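Progress report to the Plakis Fund
Household Goods Reuse Program, Tulitz depot
Report date: 30/03/2023

1. Scope of this period

Work covered intake, inspection and set packing of donated kitchenware. Textile sorting was moved to the Weltau site in October and is reported separately. The grant pays for shelving, packing paper, crates and the inspection bench.

2. Intake

The depot logged 1,194 kitchen items against a period target of 2,000. The shortfall is mostly in cookware. Two collection points closed early in the period, and the replacement point at Dhillon opened late. Bowls, plates and mugs came in close to plan. Pans with a matching lid remain the scarcest line and now set the pace for full sets.

3. Inspection

The inspection sheet was cut to one page. Ceramic pieces are checked for chips at the rim and foot, then for hairline cracks. Pans are checked for handle play, a flat base and lid fit. Glass lids with a loose metal rim are rejected. Items that fail go to the recycling crate and are logged by type only -- weight is no longer recorded.

4. Set packing

The starter set was revised. It now holds one covered saucepan, bowls in nested pairs and small utensils. Bowls in a pair do not have to match in color. This change released stock that had been held back for matching, and 62 sets were closed out by the end of the period. A further 20 are complete except for a pan.

Bench tops are covered with brown kraft paper before items are laid out. The paper is replaced when it tears or marks. 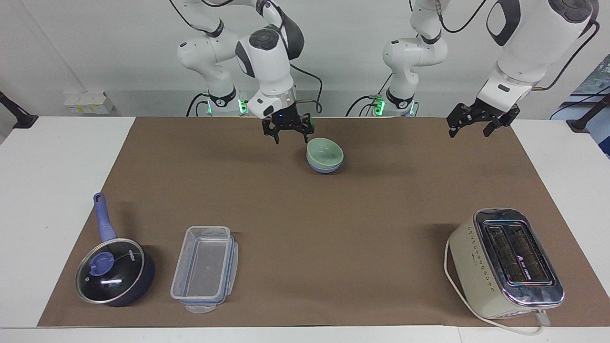

Figure 1. Stacked bowls and lidded saucepan on kraft paper.

5. Open items

Crate dividers: the first delivery was too short for the deeper saucepans. Replacements are on order.
Labels: set labels still carry the old contents list. A corrected version is with the printer.
Budget: paper use is above forecast. The overrun will be met from the crate line, with no change to the total.

Next report: intake from Dhillon, pan and lid matching, and stock held at Weltau.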